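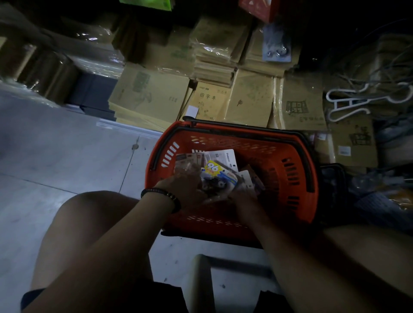
Sorting carded stock into a basket in the storage aisle, next to the exercise books.

The storage aisle at Maleo is kept dim, and Liesl Bachmann likes it that way. She has run the stationery and small goods shop for long enough to find most things in it by touch.

"Customers see the front," she says. "The work is back here."

Most of that work is sorting. Carded goods, the small items sealed in clear plastic on a backing card, come off the pegs and out of the cartons and go into a shopping basket, the same kind the customers carry. Bachmann tried cardboard boxes first and gave them up. The flaps caught on the cards and the bottoms went soft by January.

"A basket has handles and you can see through the sides," she says. "I bought 80 of them when we opened. We never have 80 people in here."

Each basket is gone through by hand. Anything with a split front or a bent card goes to the discount shelf near the register. The rest is grouped by hook. Bachmann does not allow baskets to be filled from two aisles at once, a rule she made after a shipment of 1,000 key rings ended up hanging with the erasers.

Price stickers are another matter. She would prefer plain ones, but Sheldon Pelletier, who handles the ordering, says the bright ones sell.

"We argued over it for a year," Pelletier says. "She moved the plain ones to the top row and they sat there. I didn't say anything."

The exercise books have their own side of the aisle. Among them are 田字本, books ruled in squares divided into four for practicing Chinese characters. Parents buy them by the bundle before school starts, and Bachmann leaves the plastic wrap on until someone asks for a single copy.

"Brown covers show every mark," she says. "You put one down on a damp floor and that's a book you can't sell."

She has been asked to move the stockroom to a shared warehouse that Protuvora rents out across town. The rent would be lower. She went to look at it with Pelletier and came back undecided.

"It was clean and it had good light," she says. "But if a woman comes in at five and wants a pencil sharpener in green, I can't drive over there for it."

For now the sorting stays where it is. The next job is the party goods, which Pelletier wants finished before the new cartons come in.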